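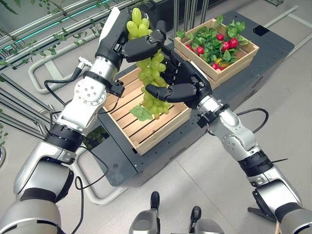 Roadside monitoring in Noltedthorpe: questions to the network engineer

14 July 2026

The borough of Noltedthorpe runs five roadside monitoring cabinets, the newest of them on the Orklow ring road. The engineer responsible for the network spoke to us at the depot on Moffat Street about siting, calibration and the limits of the data.

The cabinet at Orklow was switched on in March. It draws air through an inlet set above the kerb and measures nitrogen oxides by chemiluminescence. "The instrument reads nitric oxide directly," the engineer said. "Nitrogen dioxide is obtained by difference, after a heated converter. If the converter is losing efficiency, the dioxide figure drops and the trace still looks perfectly healthy."

Converter efficiency is therefore tested at each service visit. Zero and span checks run automatically overnight, and the results are used to scale the readings before publication. Provisional values go on the council website within the hour. Ratified values follow months later and may differ.

Asked how often they differ enough to matter, the engineer said that most corrections were small. The exception was a leak in the sample line at the Moffat Street cabinet, which cost the network 448 hourly values. "We deleted them. You can't scale a leak."

Siting was the main point of dispute with residents, several of whom wanted the Orklow cabinet moved closer to the junction. The engineer was against it. "At a junction you measure queueing. Useful if that is your question, but the result doesn't carry over to the next street."

Particulates are handled separately, by an optical unit made by Tredero. It dries the sample before counting, as water on the particles makes them appear larger. In fog the heater does not always keep up, and hours with sample humidity over 70 per cent are flagged.

The Orklow record stood at 1082 valid hours when we spoke. The engineer would not give an annual mean from it. "It has no winter in it. Ask me next year."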